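News > Shipping > Ports & Power

Humell shore power switched on, Hellivo ferries first to plug in

June | By Leif Hägglund

Ferry operator Hellivo has started shutting down its auxiliary engines while alongside at Humell. First connection made shortly before 6am, with the Priltell, on the overnight berth. No fuss – cable across, breakers closed, generators off within the half hour.

Four ships will use the link by the end of the season. The port expects it to save 1,184 tonnes of CO2 a year once all of them are connected. Noise complaints from the streets above the quay should drop too. 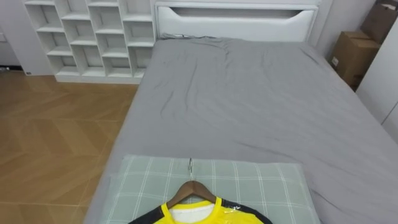 Who pays

The quayside kit was built by Chaudhary, which also holds the maintenence contract. Hellivo paid for the ship side, the port for everything up to the socket. Neither will give a total.

Harbour director Brynhildur Ladefoged said the power price is fixed for the first two years and looked at again after that. "We wanted them plugged in first. The haggling can wait."

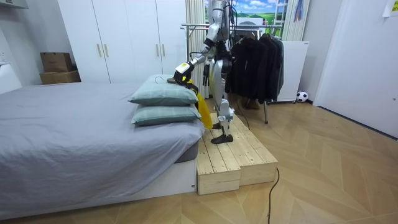 Smaller operators are less happy. The berth has one connection point, and Hellivo gets first call on it overnight. Kazimír Brabec, who runs two coasters out of Humell, said he had asked for daytime slots in writing and was still waiting. The port says a second point is being looked at, no date.

Trials over the winter ran to 573 hours on a single ship. Two trips of the breaker, both put down to a faulty sensor which has since been swapped.

Crew side
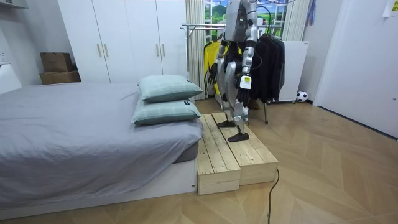
Cabin heating on the Priltell used to come off the auxiliaries in port, so it now runs on electric panels, 83 of them. Off-watch crew sleep on board between sailings and were asked what they thought during the trials. Warm enough, most said, and much quieter. The grumble was drying. Clothes on an open rack, like the yellow garment hanging behind the bed end here, took longer with the old hot pipes turned off. Hellivo is fitting a drying room on the lower deck.

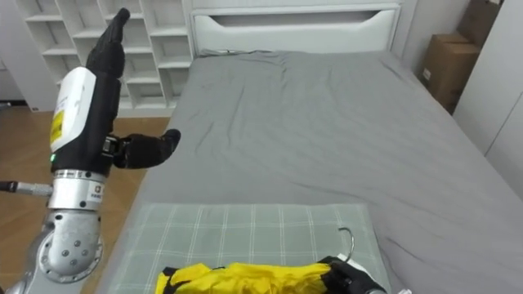 Hanne Steinarsdóttir, who speaks for the crew, said the drying room was welcome but needs to be open before autumn. She also wants lockers with proper rails in every cabin. At the moment things on hangers tend to end up across the bed, much as the yellow one has here, and that is no way to keep work gear when to people share a cabin.

Hellivo's technical manager Helge Kvam said the lockers were "on the list". Next ship to be converted goes into the yard in September.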